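Linkage gripper vs flat finger on mixed stationery – anyone convinced?

Forum > Manipulation > Grippers and end effectors
Started 10 October 2025

shelfbracket
Posts: 287

We've been comparing two end effectors on the same tabletop of craft and office bits. One is the Dredo, the black one with the jointed plates. The other is the Fleltari flat finger, which costs a good deal less. The Dredo page promises "reliable handling of everyday objects" and I went in not believing a word of it.

My view so far is that it's decent on anything with a hard edge and poor on everything else. Clear boxes are where I expected it to fall over, and I'm still not sure it's the fingers doing the work there. On a cloth the box can slide or dig in, and either one changes the result.

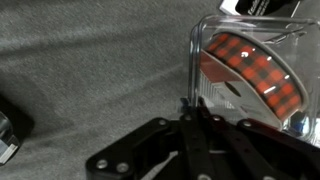

Photo: shelfbracket / wrist camera

The ribbon spool in its plastic box was one of the better ones. I'd call it a pass, but a pass with a lot of nudging. What I want to know is whether anyone has had the Dredo work on clear plastic without a depth camera that costs more than the arm.

oddsocket
Posts: 80

What's your pass rule? If nudging counts, then my broom handle is a gripper.

I had the Dredo on loan in June and sent it back. Lots of moving joints, lots of places for play to creep in. The flat finger is dull but I know where the tip is.

shelfbracket
Posts: 287

Fair. The rule is object lifted clear of the cloth and put down again without being dropped. Nudging first is allowed, up to 8 seconds of it. I know that's generous.

On the flat finger, I agree it's easier to reason about. It's also hopeless once things are close together. Bows and scissors and tape rolls sit right up against each other in our layout, and a wide finger wants space on both sides that it hasn't got.
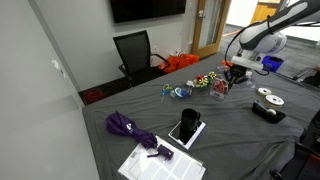
So you end up planning every approach from the one direction that's free, and the arm spends more time getting into position than picking. Fleltari's answer when I asked was to spread the objects out. I could also buy a bigger table.

gravelpath_9
Posts: 2

New here, so sorry if this is obvious. Why a cloth? We run on bare board and get much better numbers.

oddsocket
Posts: 80

You've answered your own question. Bare board flatters everything.

shelfbracket
Posts: 287

What oddsocket said. The cloth wrinkles, and then a spool of ribbon that was level isn't level any more. I'd sooner have bad numbers I can believe.

The other thing I'd push back on is the fixed camera. Everyone on here says the wrist view is enough. I don't think it is, at least with shiny packaging. A plain view of the whole table lets you check what went where afterwards, and it shows up mistakes in the log. 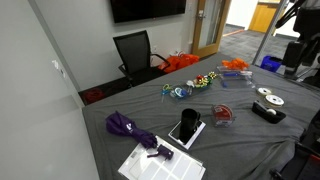 For instance, we had the umbrella down as a single object. The strap and handle end ought to be its own target, because a grasp there behaves nothing like a grasp on the bunched fabric. Splitting it in two made the umbrella scores look worse and a lot more sensible.

quietmotor
Posts: 80

I'll disagree on the fixed camera. It's fine for bookkeeping, but the moment the arm leans over the table you lose the bit you care about. We moved to wrist only with the Oyelaran controller and haven't missed the other view. The controller matters more than either gripper, if you ask me. Change the force limit and you've changed the test.

shelfbracket
Posts: 287

Tried the Oyelaran. Nice menus. It also has a smoothing setting that is on by default and hidden two pages down, and with that on I couldn't tell a soft grasp from a slow one. If you compared grippers with it switched on, I'd run them again.

As for the arm getting in the way, that depends where you put the camera. Ours looks down the length of the table with the arm coming in at the side, and most of the objects stay in view.

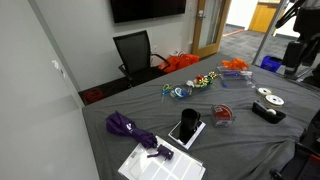

The cup is the one I keep going back to, because it stands on top of something else. Both grippers can close on a cup. The question is what they do to the thing underneath on the way, and I've yet to see a product page with a figure for that.

quietmotor
Posts: 80

I didn't know about the smoothing. I'll check ours. Still say you're blaming fingers for things the force limit does.

oddsocket
Posts: 80

Has anyone put a Gravach on this sort of layout? Soft pads, supposedly good on packaging. I've only seen their own video, and it's all oranges.

shelfbracket
Posts: 287

Asked them for a loan unit and got a brochure. If one does turn up I'll run it on the same table with the same pass rule and post the lot, drops included. Until then I'd keep the money.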